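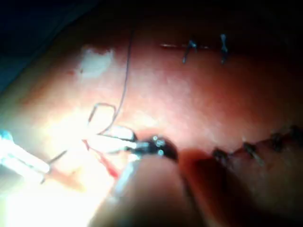 Undden Completes First Collection Phase of Suturing Demonstration Set

PODILBRIDGE, 2019-05-02. Undden today reported completion of the first collection phase of Jalali, its program to record suturing demonstrations for training a learned control model. The phase closed in April with 1,243 recorded episodes, of which 722 have passed review and been released to the training group.

An episode covers one task segment, such as needle pickup, tissue pass, thread pull or knot tie. Operators drive both instruments from a console. Joint positions, jaw angles and console inputs are logged with video from the wrist-mounted and fixed cameras on a common clock.

Episodes are rejected for dropped video, clock drift or missing joint data. Failed attempts are kept if the recording is complete. A dropped needle or a slipped knot is labeled as such and stored with the successful segments.
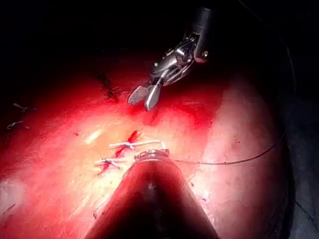
Labeling is done in Aketti, the company's in-house annotation tool. Two reviewers mark the start and end of each segment independently, and a third settles any mismatch greater than the set limit. Of the released episodes, 598 carry full segment labels. The remainder have outcome labels only.

"Thread is the difficult part of the record," said Liesbeth Willems, who heads data collection at Undden. "The instrument positions come straight from the encoders. The thread position does not, so we depend on the video, and we spent most of the winter on lighting and camera placement."
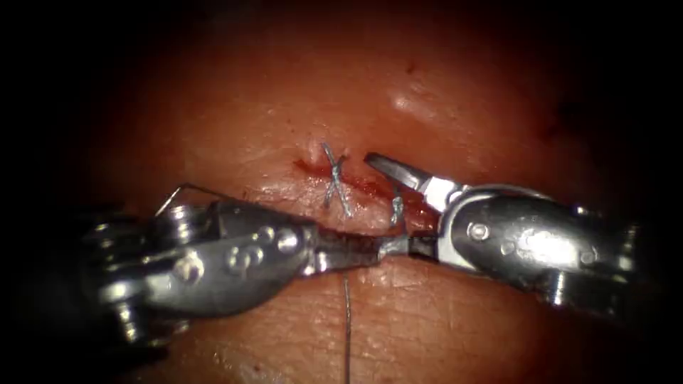

Two instruments meet below a short incision with an X-shaped stitch in place.

Changes made during the phase include a fixed pause at the start of each episode, a shorter maximum episode length and a revised naming scheme for knot types. Episodes recorded under the earlier scheme have been converted.

The second phase begins this month and will bring the total to 3,000 episodes. It adds running stitches and a wider range of thread. "We want more variation in how the thread is handed from one instrument to the other," said Emese Gál, lead engineer for the Jalali model. "The current set is heavy on a few operators' habits."
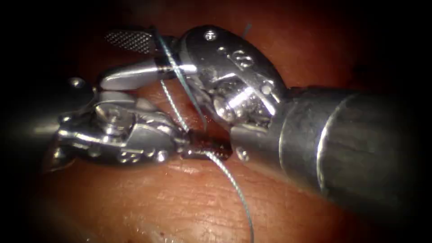 Blue-green suture held between the left and right instruments at the tissue surface.

The Jalali model is a research system and is not cleared for clinical use.

About Undden
Undden develops control software and data tools for teleoperated instruments. The company is based in Podilbridge.

Press contact: Undden Communications, Podilbridge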